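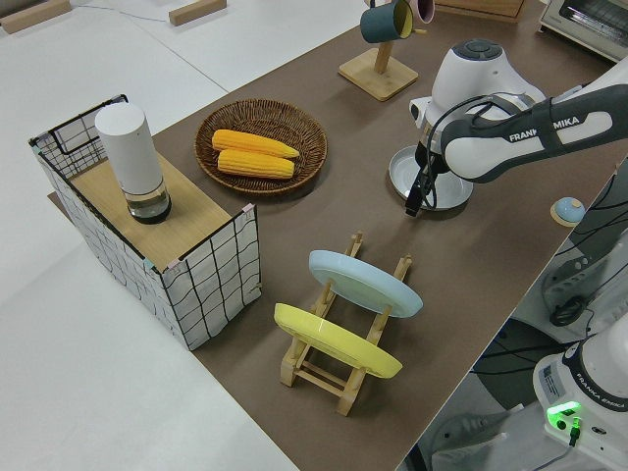 The wire basket in its black-and-white grid fabric, with the round wicker tray behind.

Merging two households into one small flat – who decides what goes?

Posted by Oda Wallin in Home and Moving, Neltwood board

My partner Keabetswe and I are moving in together in December after years of living at opposite ends of Neltwood, each in a perfectly well stocked home. The new flat has one bedroom, a kitchen you can cross in a stride and a half, and a cupboard the letting agent described as "generous", presumably in memory of some smaller cupboard.

We have two of everything. Two kettles, two ironing boards, two complete sets of opinions about where the cutlery should live. I thought this would sort itself out, as we're both reasonable adults. We began with the small stuff, as a warm-up. The wire basket with the wooden board across the top is mine and does duty as a sort of side table. The wicker tray is Keabetswe's and as far as I can tell has never carried anything but corn. We spent most of an evening on those and parted on formal terms.

So before we get to the sofas (his is comfortable, mine is nice) I'd like some kind of system. Things I already know won't work:

Keeping whichever is newer. We tried it on the frying pans and it rewards whoever has been most careless with their old ones.

Keeping both and seeing how we go. I've met us. We would still be seeing how we go in ten years' time.

Storage. I had a quote from Pletum for a small unit, and once you add the insurance and the padlock you're obliged to buy from them it came to almost 400 pounds for the first few months. I don't believe I own 400 pounds' worth of things I'm prepared never to look at.

Asking my mother. She has offered to take "anything good".

Has anyone done this and stayed together? I'd also like to know what to do about presents from relatives, as a good third of his kitchen was given to him by an aunt who visits.

Answer from Hnat Holovko

We did this in a flat above the dry cleaner's on Pollock Street, and we're still married, so take that as my qualification. I have no other.

First, stop going object by object. It's how everybody starts and it's hopeless, as every single thing turns into a small court case with you as both barristers. You'll be worn out before you've left the kitchen. Go by job. Write down what the flat has to be able to do: boil water, dry a shirt, seat four people for dinner, sleep a guest who doesn't mind his feet sticking out. Then fill each job once. An object that doesn't answer to any of the jobs isn't banned, it just goes to the back of the queue and waits to see if there's room. There won't be, but the queue will have broken it gently.

Second, measure the flat before you argue about anything large. I can't stress this enough. My wife and I had a three-week disagreement over whose wardrobe was coming, with diagrams, and then found that neither would go round the bend in the stairs. Take a tape measure to the stairwell as well as the rooms. Measure the door with the door on it. If your nice sofa doesn't fit through, you've lost it to a wall, and you can both be angry with the wall.

Third, vetoes. We had four each. A veto means the thing comes with you and no reasons are given or asked for. You'd think people would use them on furniture. I used one on a biscuit tin. She used one on a lamp that I would still describe, under oath, as hostile. It works because you stop having to pretend that your reasons are practical. Half the rows we had were about a feeling dressed up as a point about storage.

Do the vetoes at the end, though, after the jobs list. Do them first and you'll burn the lot on things that would have survived anyway.

For duplicates where neither of you cares, the one that's easier to clean wins. Kettles: the one with the wider lid. Don't give that more than a minute.

As for the basket and the tray, they're small and I'd take both and get on with your lives. The board on top makes it a surface, and you'll want surfaces in that kitchen. If the tray really does carry nothing, put the post on it. Every home needs somewhere for the post to be ignored.

The aunt: keep whatever she'd look for first, and have it out when she comes. You'll know which one it is. Ours was a soup tureen. The rest she won't remember, and if she does, it's "in the cupboard", a phrase that has covered a great deal in our family.

Comment from Oda Wallin

I like the vetoes. I showed this to Keabetswe and he asked whether unused ones can be carried over to the next flat, so I fear he's taking it seriously.

Comment from Hnat Holovko

They cannot. We looked into it.

Answer from Mpho Maluleke

just keep his sofa if its the comfortable one. you sit on a sofa. nobody has ever come home from work and wanted to look at it

also dont pay for storage my brother has been paying for a unit since before my son was born and what is in it is a broken treadmill and a box marked MISC

Comment from Yevdokiia Onyshchenko

In fairness I do look at mine.

Comment from Mpho Maluleke

ok

Answer from Yevdokiia Onyshchenko

Hnat has covered the diplomacy, so I'll do the part where you have a hallway full of losing objects and a moving date coming at you. I've cleared two homes of my own and one belonging to an uncle who never met a jar he didn't keep.

Start earlier than you think, and in this order.

Sell the big things first, and price them to leave. You'll look at your second sofa and remember what you paid. The buyer will look at it and see a van hire and a favour owed to their cousin. I listed mine at 200 pounds because I was fond of it, and had a month of people asking whether it was still available and then vanishing from the face of the earth. I dropped it to 100 and it was gone by teatime. If I'd started there I'd have had a month of floor.

In the listing put the measurements, which floor it's on, whether there's a lift, and whether it has lived with a cat. Those are what everyone asks. Photograph it in daylight. Say "collection only" at the top and again at the bottom, and someone will still ask if you can drop it in the next county.

Ring the charity shops before you lug anything over. Some don't take electricals, and some take them only on certain mornings when the person who can test them is in. Upholstered furniture generally needs its fire safety label still attached, so turn the sofas over and look. I was turned away with a perfectly sound armchair because at some point I'd snipped the label off for being scratchy. If one of your two sofas has its label and the other doesn't, that's worth knowing before you choose which to get rid of.

Kitchen things go best in lots. Nobody will cross town for a colander. Put the colander with the spare pans, the second grater and the less loved wooden spoons, call it a starter kitchen, and offer it in late summer to anyone with a child going off to university. You've missed that window, moving in December, but January is decent too, what with people leaving each other over Christmas. Sorry. It's just what I've noticed.

There's a swap shelf at the Kolura café, by the coat hooks, which is good for baskets, vases, picture frames, board games with most of their pieces. The rule is you're meant to take one thing for every thing you leave. I'd advise not being very strict with yourself about that, or you'll come home with someone else's wicker.

Two things I disagree with Hnat on. I wouldn't leave the tiny objects to look after themselves. We let in everything under the size of a shoebox on the grounds that it was hardly anything, and it came to eleven shoeboxes. And I'd be wary of "easier to clean" as the decider if only one of you does the cleaning. Ask me how I know about the griddle.

For linen, keep more than seems right. Towels especially. You can't have too many in a new flat, as something always leaks in the first fortnight, and it's never in the room where you put them.

One last bit of practical stuff: whichever of you gives up more should get first pick of where the rest goes. My husband surrendered nearly all his furniture without a murmur and I thought I'd married a saint. Then he asked for the whole of the windowsill, and I was in no position to refuse. There are cacti on it. I've been stabbed reaching for the blind more times than I'd care to say, and I still think I got the better of the deal.

Comment from Oda Wallin

Thank you, this is very useful, if bleak about January. I turned both sofas over this evening. His has the label. Mine has a neat little row of stitching where a label once was, and I have a clear memory of being quite pleased with the scissors.

Comment from Keabetswe Chauke

For the record the tray has carried oranges.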